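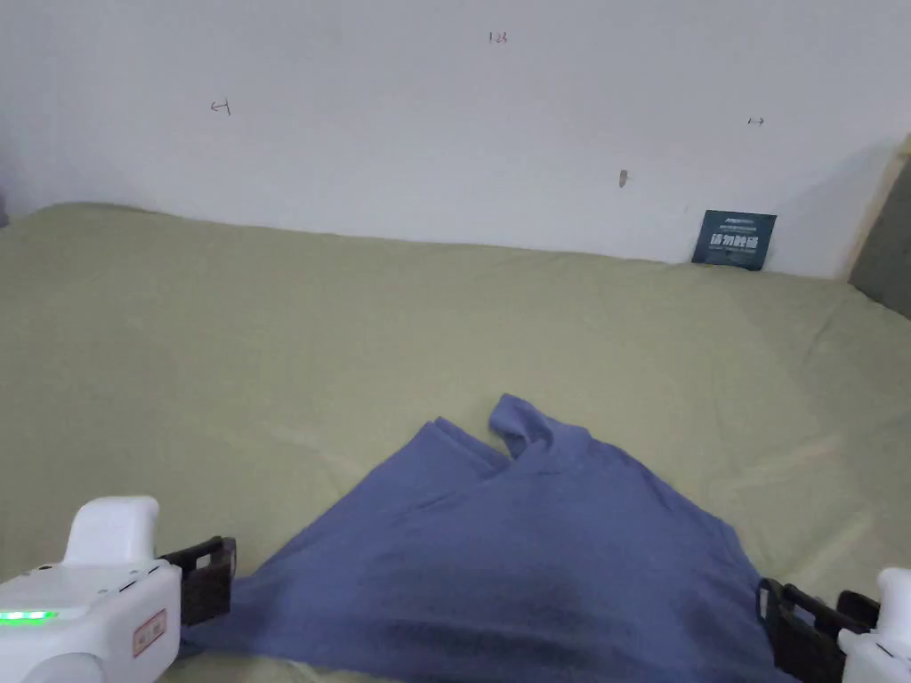 Grippers for cloth are a whole different animal from grippers for blocks, and I wish I'd figured that out before February, when I started building my hand-held pair at the shared shop in Pernilthorpe. My first jaws were solid and they just shoved fabric along ahead of them like a snowplow. Slotted jaws are the way to go! Mine are black on white plastic housings, and I do all my practicing at bed height, with something blue and wrinkled in a heap on a plain green sheet so the cloth stands out from what's under it. If you practice on a bed, pull the sheet smooth first (I'm lazy about this), or the jaws will happily grab a pinch of bedding too.

A few more things I've picked up:

Put the status lights on the front of the housing. I had them on the back at first and kept flipping the thing over to check it, which is a great way to yank a cable.

Print the jaws at 200 percent of the wall thickness you think you need. I snapped 2 sets in one evening.

Come at a heap low and from both sides. Grab a long flat edge if you can find one, and leave the peaks alone, they slide right out.

Label each gripper before you close it up. Left and right look the same on a crowded bench, and I once spent a whole Monday night chasing a "bug" that was just me holding them backwards.

Screws: I use 11 per housing and a dab of Porkach thread glue on each. Skip the glue and they work loose after a couple of sessions.

Next up is socks, and I'm a little scared of socks.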